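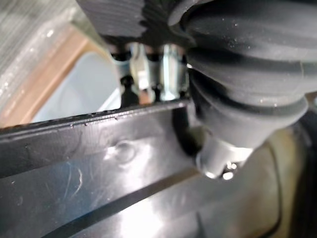 Zotstead Workshop Forum > Cleaning and Care > Rubber and Plastics

Dust in ribbed rubber, and the gloss black plastic beside it

grommet_gary
Posted 7:42 pm

Right, I've lost an evening to this so I may as well lose yours. Matte charcoal rubber, ribbed like a bellows, deep grooves all the way along. Next to it is a big panel of glossy black plastic. Whoever put those two materials together has never owned a cloth.

Wipe the rubber and the fluff settles in the grooves. Dig the fluff out and it lands on the panel. Wipe the panel and you've got swirl marks. What are people using? I have a tin of Prolen dressing in the cupboard but I don't want the rubber coming up like a wet seal.

wattle_and_dob
Posted 7:58 pm

Soft paintbrush, dry, and work along the groove instead of across it. Vacuum hose in the other hand. That's the whole secret and I'd like my 20 minutes of fame now please.

Do NOT use the Prolen. I did the boots on my old ute with it and they collected every bit of dirt between here and Crichton.

tinsnips
Posted 8:15 pm

Disagree on the Prolen. It's fine if you put a dab on a cloth, wipe it on, then wipe nearly all of it off again. People slather it on like sunscreen and then blame the tin.

wattle_and_dob
Posted 8:19 pm

I followed the tin.

tinsnips
Posted 8:21 pm

The tin says "sparingly".

wattle_and_dob
Posted 8:22 pm

It was a sparing slather.

Elspeth MacBrayne
Posted 8:50 pm

I repair squeezeboxes and hand pumps, so I've spent more of my life looking into folds than is healthy. Warm water with a drop of dish soap, on a brush you've flicked nearly dry. One fold at a time, opening it gently with your fingers if there's any give. Blot with an old T-shirt and leave it alone overnight. No methylated spirits, no silicone spray, and please no toothpaste, which someone suggests every December like a carol.

If there are bare metal fittings nearby, keep the water off them or dry them straight away. Threads love holding on to a drip.

Tinsnips is right that a dressing can be used lightly. I still wouldn't. Matte rubber looks best when it's just clean.

grommet_gary
Posted 9:06 pm

Thanks Elspeth. There is metal tucked in close, including a gap where a couple of shiny cylinders stand side by side, so I'll go easy with the wet brush. I wouldn't get a finger in there anyway. A cotton bud, maybe, and then I'd be fishing out the cotton.

Any thoughts on the gloss panel?

big_col
Posted 9:30 pm

Wet sand it with 3000 grit and polish it out. I do all my gloss plastics that way, comes up like a piano.

tinsnips
Posted 9:34 pm

Col, the man has dust.

big_col
Posted 9:37 pm

And afterwards he'll have a piano.

saltbush_sue
Posted 9:41 pm

Please don't sand it. Blow or brush off the loose bits FIRST, then a clean damp microfibre, no pressure, then a dry one. I use the Padik cloths, the grey ones, although any decent cloth does the job if you haven't been drying the dog with it. Wash them without fabric softener or they smear.

Do the rubber before the plastic! Otherwise you'll be wiping that panel twice and saying words.

wattle_and_dob
Posted 9:55 pm

Padik cloths shed. I had a pack and spent a week picking grey fuzz off a black dashboard.

saltbush_sue
Posted 10:01 pm

Did you wash them before you used them?

wattle_and_dob
Posted 10:04 pm

I feel this thread has turned on me.

grommet_gary
Posted 10:48 pm

Update. Brush and vacuum along the grooves, then the soapy brush on the worst of it. Much better, and still matte. I missed a few specks up near the top and have decided they live there now.

Panel got Sue's treatment. One faint swirl left, only visible if I crouch, so I've stopped crouching. Prolen is back in the cupboard.

big_col
Posted 10:52 pm

Offer stands on the 3000 grit.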